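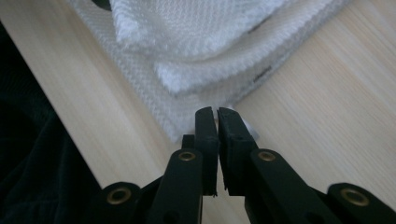
A folded white towel on a light wood table

Fellbridge Listening Notes: Frequently Asked Questions

Search Fellbridge Type your search here Go

I get a lot of the same mail, so I put my usual answers on one page. Most of it is about buying used speakers and then living with them in a normal house, which has been my main hobby for longer than I care to add up. If your question isn't on here, write to me anyway!

What is this site, exactly?

It's one person in Fellbridge with too many speakers. I buy them used, listen to them for a while, write down what I think, and sell most of them on. I've written up 273 pairs so far (the full list is on the archive page, sorted by maker). I don't take loaners from manufacturers and I don't get paid for reviews, so if I hate something, I paid for the privilege.

How long do you listen before you write something up?

At least six weeks. I know that sounds slow. My first opinion of a speaker is usually about whatever I had hooked up before it - if the last pair was bright, the new ones sound dull for days, and I've embarrassed myself in print more than once that way. The old Dudek towers are the best case. I called them "sleepy" in my first notes, then moved them a foot out from the wall and spent the rest of the winter playing every record I own.

Should I buy used or new for my first pair?

Used, if you can go and hear them. You get a lot more speaker for your money, and a decent pair doesn't lose much once it's past its first owner. If you can't hear them first, or the seller gets cagey when you ask to plug them in, I'd go new and keep the receipt. There's no shame in a return policy.

What should I check when I go see a used pair?

Bring a phone with music you know really well, and a cable. Play something quiet with a single voice first and put your ear near each speaker in turn. You're listening for buzzing, scraping, or one side being weaker than the other. Then swap the left and right wires at the amp. If the weak side moves over to the other speaker, your problem is the amp or the cable and the speakers may be fine.

After that, take the grilles off (ask first!) and look at the soft ring around each woofer. If it's foam, it may be crumbling. Press very lightly with a fingertip on the outer edge. Sticky or flaky foam means a repair, and you should knock the price of that repair off your offer.

Is it worth fixing rotted foam?

For woofers you love, yes. I've done it at my kitchen table with a kit, and the first one took me a whole afternoon and a fair bit of swearing. The hard part is getting the old glue off without tearing the cone. Go slow, and center the new ring before the glue sets. If you hear a scratchy sound when you push the cone gently in and out, it's off center and you need to do it over. For cheap plastic speakers I wouldn't bother.

My grille cloth is torn or stained. Can I replace it?

You can, and it's one of the nicer jobs. Pull the old cloth off the frame, pick out the staples or scrape off the glue, and stretch the new cloth over it evenly, working from the middle of each side out to the corners. The thing that matters is that sound gets through. Hold the cloth up to your mouth and blow - if you can't feel your breath easily on your hand behind it, don't use it. Proper speaker cloth is sold for this and doesn't cost much. Iron it on low first if it came folded, because creases stay in forever once it's stapled.
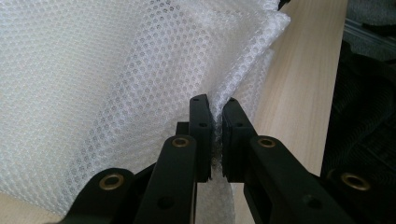 White mesh with small round openings, gathered into folds

How do I clean the cabinets?

Dry soft cloth, then a barely damp one if you have to, then dry again. I keep spray cleaners away from the whole thing. On real wood veneer I'll use a tiny bit of furniture oil once or twice a year, on the rag and never straight onto the cabinet. Don't touch the tweeters. Dusty tweeters sound fine and dented ones bug you every time you look at them.

Where should I put them?

Start with both speakers and your chair making a triangle with equal sides. Tweeters at ear height when you're sitting down. Keep them off the back wall if the room lets you, and if the bass sounds boomy, pull them farther out. In my front room, 12 inches from the wall is too close for almost everything with a port on the back. In your room it might be perfect. Move them, listen to the same song, move them again. It's free!

Do I need fancy speaker wire?

Nope. Plain copper wire of a sensible thickness is what I use on everything. Make sure no stray strands are touching between the red and black posts, and spend the money on records.

What are you using right now?

The Rasus bookshelf pair, on heavy stands, with an Erico integrated amp that I bought in July from a guy who was moving. The volume knob crackled, so I cleaned it, and it's been quiet since. I've got 3 other pairs waiting in the hallway, and yes, I've been told about the hallway.

Is the Rasus pair really as good as you say?

With voices and acoustic guitar, I haven't had anything in here I like better. They don't go very low, though, and if you listen to a lot of organ music or bass-heavy stuff you'll want a subwoofer or a bigger speaker. They also don't like being pushed. Past a certain point they get hard and shouty, and I turn them down. For a big open living room I'd look at the Dudeks first.

Can I run my speakers with a small amp?

Usually. A small amp played within its limits is fine. Trouble starts when you crank it until the sound goes rough and leave it there, and that's how tweeters get cooked. If it sounds strained, turn it down. I don't have a better rule than that.

Will you tell me what my old speakers are worth?

I'd rather not, sorry. Prices jump around too much by region and I'd only be guessing. Look up what the same model has sold for lately (sold, and not just listed) and go from there.

Do you ship the ones you sell?

Local pickup only. I shipped a pair once and the box arrived with a corner punched in, and I'm still sore about it. Evenings after 6 are best for me, and you're welcome to bring your own music and sit for a while before you decide.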